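Striped tablecloth bleeding red in the wash – how to set the dye?

Simone Cordeiro
I have a woven cotton tablecloth, red stripes on white, no care label. After one warm wash the white parts near the red went faintly pink. Is there a way to fix the colour before I wash it again? Front loader, ordinary powder.

Odair Tavares
Vinegar and salt. My mother always did it.

Vy Kiều
Vinegar and salt won't set a finished dye on cotton. Salt is used while dyeing, and vinegar belongs with acid dyes on wool and silk. What you probably have is loose dye left over from poor rinsing at the mill.

Soak the cloth by itself in plenty of cool water, change the water when it colours, and repeat until it stays clear. Mine took 17 changes. Then wash cold with a colour catcher sheet and dry it flat or on the line straight away – never leave it bunched up damp, as that is when red travels into white. For pink already there, try oxygen bleach on a hidden corner first.

Mine is also a red and white stripe, in use on the kitchen table:
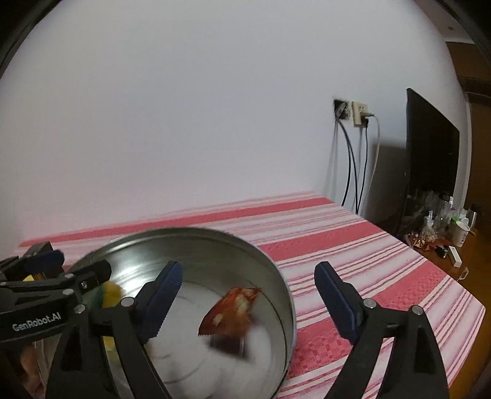 Striped cloth, with the big metal pot on it.

Elaine Frota
Agree with Vy. Skip the dryer until the pink is out. A commercial dye fixative is worth trying if the water never runs clear, but it can shift the shade a little.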